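Home | Forums | Kit & Reviews | Grippers and Hand Tools | Log in

Pendwood hand-held gripper, long-term thoughts (and is the refill pad kit worth it?)

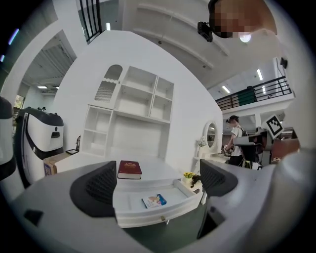
fikre_bench wrote:

So I've had the Pendwood for the best part of a term now and a few people asked me to report back. I've been using it mostly for household jobs, drawers and lids and picking up bits and bobs, because that's what our lot need demonstrations of. The pads are the best thing about it by miles. They're black rubber with a fine grid texture and they angle inward, which I thought would be a pain with thin stuff, a booklet lying in a drawer for instance, but I've got used to coming in low and catching one edge first. Little gold handles like the one on that white desk are fiddlier! You've got to be square on or it skates off.

Niggles: the white housing is BIG. You lose sight of whatever's right under your hand and I've knocked more than one ornament over. Wrist gets tired after an hour too. I paid 907 for mine with the spare pads thrown in, and I'd pay it again, just.

Share (7) | Reply

tinribs wrote:

Good write-up, ta. I'd argue with you on the size though. I had the Jadum before this and it was slimmer, yes, but it flexed if you so much as looked at a heavy book. I'll take bulky and stiff any day. My arms are longer than most people's, mind.

Reply

Gemechu Woldemariam wrote:

Can't agree about the pads, sorry. Mine went shiny in the middle by December and after that it wouldn't hold anything glossy. A magazine cover just slid out. I logged 2857 grasps on the first set before I swapped them, and for what the refill kit costs I expected a good deal more. Pendwood's support were polite but basically told me to buy another set.

Reply

fikre_bench wrote:

@Gemechu that's rotten. Were you wiping them down? I do mine with a damp cloth whenever I stop for a brew and they've come back nicely every time. I've no idea how many grasps I'm on, I don't keep a tally (probably should).

Reply

Gemechu Woldemariam wrote:

Yes, wiped daily, with the cleaner they sell. Maybe that's the problem, now you mention it. I'll try plain water on the new set and see if they last past 3115, which is what a mate got out of his.

Reply

mossy_kettle wrote:

Has anyone tried the hire scheme from Pralthorpe? You get the gripper and two sets of pads by the month. I only want it for a short project on opening and closing furniture so buying seems daft.

Reply

tinribs wrote:

I did, two months. Kit was fine, a bit scuffed. Delivery was slow and they wanted the original box back, which I'd cut up for the recycling, so that was a charge. Keep the box!

Reply

mossy_kettle wrote:

Noted, box is staying in the hall. Does it come with the wrist strap?

Reply

tinribs wrote:

Mine didn't. Ask before you book.

7 replies hidden | Show more

Related threads
Jadum slim gripper: flex and how to shim it
Pralthorpe hire, deposits and damage charges
Best small handles to practise on
Cleaning rubber pads, what do you use?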